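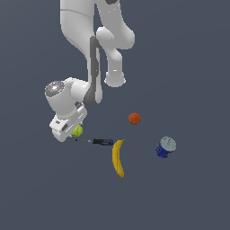
Simulated arm with ball, screwdriver, banana, fruit and can. Courtesy Iltoneck.

Home News Events People Archive Contact

Guðlaug Gunnlaugsson talks fast and walks faster. By the time I've got my coat off and my recorder going she is halfway down the corridor at Iltoneck, pointing at doors. Meeting room. Server closet, don't lean on that. Kitchen. Open day was supposed to start at ten and there's already a line at the front desk, mostly parents.

"We do this twice a year," she says. "January and June. January is better, people want to be indoors."

She runs the simulation group. Four desks, one big screen on the wall, a carpet that has seen things. The screen is where everyone ends up standing. It's showing a white arm reaching down over a plain gray surface, with a handful of stuff laid out below the arm. A little lime-green ball right by the gripper. A screwdriver on its side. A banana. Kids love the banana.

"Always the banana," Guðlaug says. "I could put a working rocket engine in there and they would ask about the banana."

So, first question, the one the dad next to me is already asking. Is that a real robot?

"No. All of it is computed. The arm, the table, the ball. We have a real one down the hall, Valdis has it, you'll see it after. But this is where we do most of the work, because here I can be wrong 1427 times before lunch."

Is that a real number? She laughs. It's on the log. She shows me the log. The overnight run was 1499 tries at picking up one thing and putting it somewhere else, and 1427 of them went wrong.

"That's a good night, by the way. New gripper settings. The night before, I had 7 that worked."

Seven. Out of the same 1499? "Same. You should have seen my face."

The software is called Sela. Built in house, mostly by Guðlaug and a colleague named Myroslav Moroz, who is at the next desk with headphones on and does not take them off until somebody brings in the pastries. Then he's very chatty. He does the contact part — what happens when a finger touches a thing.

"Gravity is easy," Moroz says. "Touching is hard. You press on a ball, does it roll, does it stick, does it shoot across the table. In the first version it always shot across the table. We had a peach go through the floor."

Through the floor?

"Through the floor and down forever. It is maybe still falling."

I ask why these objects. Why not, I don't know, blocks. Guðlaug has clearly answered this one before and does it while plugging in a second monitor. Blocks are too kind, she says. Every side is flat. A screwdriver has a thin end and a fat end and if you grab the wrong place it swings. A can is fine standing up and a pain when it's tipped over. Soft fruit you can squash, or you could, in a better simulator than hers, she's working on it.

"And a banana is curved, so where is the middle? You tell me. The kids put their finger on the screen and they're all different."

She really does let them put there fingers on the screen. There's a cloth.

The group demo is short. She picks a target, hits a key, the arm goes. One round it gets the ball. Applause, actual applause. Next round it nudges the screwdriver and closes on nothing, and the room goes "ohhh" like at a soccer game. A girl in the front wants to know if the robot feels bad. Guðlaug says it gets a zero. The girl says that's the same thing.

Down the hall then. Valdis Lūse has the real arm, which they call Strazds, in a room with a yellow line on the floor and a sign about the yellow line. He's less of a talker. Stands with the stop button in his hand the whole time and doesn't put it down even to shake hands. I get an elbow.

What's the difference, for you, between hers and yours?

"Mine is heavy," says Lūse.

Anything else?

"Hers has no cables. Hers has no dust. If hers hits the table she starts again. If mine hits the table I fill in a form." He thinks. "Light. In hers the light is the same every day. Here somebody opens the blind and the robot doesn't know what a ball is anymore."

They send a program over from Sela once it's good enough, and good enough at the moment is 70 percent in simulation. Then Lūse runs it slow. Then less slow. How often does it work the first time on the real one? He looks at the ceiling for a bit. "It has happened."

Visitors today include a small crew from Drekis, the packaging company, who are not here for the kids' stuff and stay at the back. Jaanus Kivi is their line manager. He's come to see if an arm like this could sort returns, which is to say boxes with anything in them.

"I liked the failures," Kivi tells me, eating a pastry. "Everybody shows you the one that works. I've sat through a lot of those. I asked her for the bad ones and she had a folder."

Would he buy one? "Not this year. Ask me next time. My returns are worse than a banana, I had a wet tent last week."

Back upstairs for the last group and I grab Birutė Laur, who set up the open day and has been on her feet since six. She wants it in print that parking was behind the building and not in front. Also that school groups need to book, please, by email, not by turning up. I ask what she gets out of it.

"Two of the people working here came to one of these as teenagers," she says. "Myroslav is one. He won't tell you. He asked so many questions that year I had to switch the lights off to make him go home."

I go and check with Moroz. Headphones back on. He lifts one side.

"She did switch the lights off," he says.

Guðlaug is setting up the next run when I leave. Same objects, ball moved a little, she won't say how much as that's apparently the point. It'll go all night. I ask if she ever stays to watch.

"For the first ten minutes. Then it's like watching someone else park a car."

Next open day is in June. Booking by email — see Birutė's note on the school groups.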